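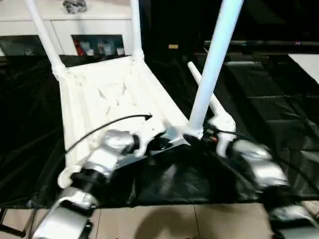 A Yolanda Calvo escreveu-me a perguntar se a estante Willwood vale mesmo o dinheiro, porque já leu de tudo e continua na dúvida. Pois bem, Yolanda, tenho a minha montada desde julho e acho que já posso falar com conhecimento de causa (e com uma nódoa negra na canela, mas já lá vamos).

Comprei a versão alta, com estrutura em tubo branco e prateleiras de encaixar, para pôr no corredor entre a cozinha e a varanda. Queria um sítio para os frascos, as panelas grandes e aquela tralha toda que nunca sabemos onde meter. Andei indecisa entre esta e a Stulley, que é mais bonita, mas a Stulley só vinha em preto e o meu corredor já é escuro que chegue!

## A montagem

O folheto fala em 30 minutos. Eu demorei a tarde inteira, com pausa para lanche. Os tubos encaixam bem uns nos outros, isso é verdade, só que as quatro peças dos cantos parecem iguais e não são: há duas com um furinho lateral que têm de ficar para trás. Descobri isto quando já tinha a segunda prateleira no sítio, claro. Desmontei, praguejei, montei outra vez. A nódoa negra é dessa altura.

Um conselho: não apertem nada até ao fim antes de a estante estar de pé. Deixem tudo meio folgado, endireitem, e só depois dêem o aperto final. A chave que vem na caixa serve, mas magoa os dedos, e acabei por usar a minha.

## No dia a dia

Gosto muito dela, mais do que esperava. Com 12 frascos grandes de grão e feijão na prateleira do meio não notei curvatura nenhuma, e a de baixo leva a panela de ferro da minha avó sem se queixar. Limpa-se com um pano húmido e pronto.

O que me irrita são os pés reguláveis. O chão cá de casa é torto e passei uma eternidade a rodar aquilo, um bocadinho para cada lado, e mesmo assim ao fim de umas semanas voltou a abanar. Pus uma rodela de feltro e ficou resolvido. Ah, e as tampinhas dos tubos saltam se lhes batermos com o aspirador (já perdi uma debaixo do frigorífico).

## E o preço?

Custou-me 670 reais... não, espera, isso era no site brasileiro onde fui comparar! Cá apanhei-a numa promoção e saiu bastante mais em conta, com 10 euros de portes. Sem desconto, pensava duas vezes.

Se o teu chão for direito, Yolanda, compra sem medo. Se for como o meu, junta uns feltros à encomenda.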